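4. Table surfaces and visual comfort in shared workrooms

4.1 Why the surface was studied separately

In the first part of this study the light in the rooms was treated as a matter of lamps and windows. During the interviews it became clear that this was too narrow. Many users of the Kosthorpe building did not complain of the lamps at all. They complained of the tables. One person wrote on the form that the room is pleasant until one looks down, and similar remarks were given by users of the Girnel building, where the lamps are of another type and the windows face north.

We therefore decided to examine the table surface as a separate factor. Earlier work on office lighting gives much attention to the contrast between a screen and the wall behind it, and less to the contrast between the work and the surface on which the work lies. For a person who reads from paper, or who handles small objects for a long time, the second contrast is present in the field of view during nearly the whole working day.

4.2 Rooms and participants

The survey was carried out in two buildings, Kosthorpe and Girnel, and covered 11 rooms. All rooms are shared, which means that no person has a fixed place and that the tables are used for different kinds of work in the course of one week. In total 54 persons returned the form. Of these, 51 answered all questions and are included in the analysis. The remaining forms had no answer to the question on the kind of work, and without it the other answers could not be interpreted.

Participants were asked to mark their comfort on a line from 0 to 100, once for the morning and once for the late afternoon. They were also asked to name the surface they would choose for their own work, if the choice was free. We did not offer a list of colours for this question. In a small trial made in March, the list had led people to choose the middle of it.

4.3 White surfaces

White tables are common in both buildings. They were bought at different times and for different reasons, but the argument found in the purchasing papers is always the same: a white surface makes the room lighter and shows dirt early, so that it is cleaned in time. Both parts of this argument were confirmed by the users. The rooms with white tables were described as light and clean, also by persons who gave them a low mark for comfort.

The low marks came mostly from persons who read or write on paper. A white sheet on a white table has a weak edge, and several participants described a habit of placing a coloured folder under the sheet. For dark objects the situation is the opposite. The outline of the object stands out well against the table (Figure 3), and participants who work with dark parts or tools gave the white surface higher marks than any other group. A number of them added that they lose fewer small things on it.

A different matter is the light thrown back by bright metal. It is easily confused with glare from the table, and on the forms the two were often reported with the same word. In Figure 3 the strong reflection at the lower left lies on a metal part. Such a reflection is small, but it draws the eye, and a change of table would not remove it. For this reason we separated the answers that mention metal objects from the answers that mention the table only.

Figure 3. Dark objects against a white tabletop, with a bright reflection on metal at the lower left.

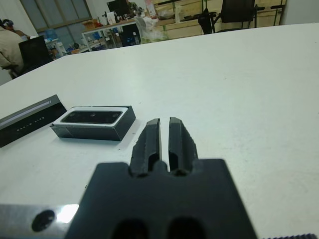
4.4 Grey and wooden surfaces

Grey tables are found only in the Girnel building. Their marks were more even than those of the white tables: few persons liked them very much and few disliked them. The difference between morning and late afternoon was also smaller. It must be said that the north windows give a steadier light, and we can not separate this influence from that of the surface with the present data.

Wooden tables received the most friendly comments, but these comments were seldom on visual comfort. Participants wrote that the wood is warm to the arms, or that it makes the room quieter - a claim which we did not measure. Where the old varnish is still glossy, complaints of reflection from the window were as frequent as with the white tables.

4.5 Use of loose mats

In the Mendoza room, the largest one in Kosthorpe, dark mats have been available on a shelf beside the door for two years. Users take a mat when they need it and bring it back afterwards. Persons who read on paper used the mats most, and their marks for the late afternoon were close to the marks which the grey tables received. The mats have the disadvantage that they slip when a heavy book is turned on them, and one size was found too small for an open newspaper.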